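The council in Kasville is going to throw out 2,143 desktop computers. They come from the schools, the library and the offices on the ground floor of the town hall, and they are to be replaced by July. The old ones will be collected, shredded and weighed, and the weight will go into a report as recycling.

I think this is a mistake, and I think the same mistake is being made in most towns of our size.

Start with what the machines are used for. In the library people fill in forms, print boarding passes and look things up. In the schools they write essays and watch short films. At the town hall most of the day goes on email and a booking system that runs in a browser. A computer that did this work well in March will do it well in August. What changes is the software underneath, which stops being supported, and the lease, which comes to an end. Neither of these is a fault in the hardware.

The usual reply is that repair costs too much. It does if you send a whole machine away for one bad part. The council's present contract is with Rutel, and under it a technician may swap a complete unit but may not open one. A failed fan and a failed power supply are treated the same way. The school gets a new box and the old one goes on a pallet. Last year the council paid for 29 such swaps at the secondary school alone. I asked what had been wrong with them and was told that no record is kept.

Ingvild Wallin ran the repair bench at the adult education centre on Vlachou Street until its funding was cut. Her students were mostly people in their fifties who had lost jobs at the packing plant. They learned to test memory, change drives and reseat a processor, and most of what came in went out again working. The bench cost 3,000 a year to run, not counting the room, which would have been heated anyway.

There is a fair argument about electricity. Newer machines tend to draw less power, and over a long enough time that adds up. But making a computer also takes energy, along with metal and a good deal of water, and all of that has been spent before anybody switches it on. For a machine that runs a few hours a day, I would want to see the sums before agreeing that the new one is greener. The council paper has no sums in it.

Security is the stronger objection. A public computer must get updates. There are free operating systems that still supply them for older hardware, and the library already runs Cloko, its catalogue, on two machines set up that way. Staff I spoke to had not noticed a difference.

A desktop computer is also one of the few things we still buy that was made to be taken apart. The side comes off, the cables unplug, and the processor is held down by a lever and a plate.
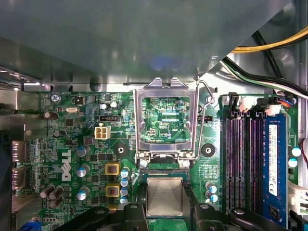

*A Dell motherboard with the load plate of its processor socket raised.*

Compare that with a thin laptop or a tablet, where the memory is often soldered in place and the battery may be glued. The council's plan replaces many of the desktops with exactly this kind of device. When those fail there will be much less that a bench like Wallin's could do with them, even if we had one.

I would ask for three changes. The next contract should allow parts to be replaced on site. Every fault should be written down, so that we know what breaks. And before any machine is shredded it should be offered to residents, wiped and tested, at a price that covers the work. None of this needs new law or a large budget. The adult education centre still has its tools in a locked cupboard, and the room next to it is free on most afternoons.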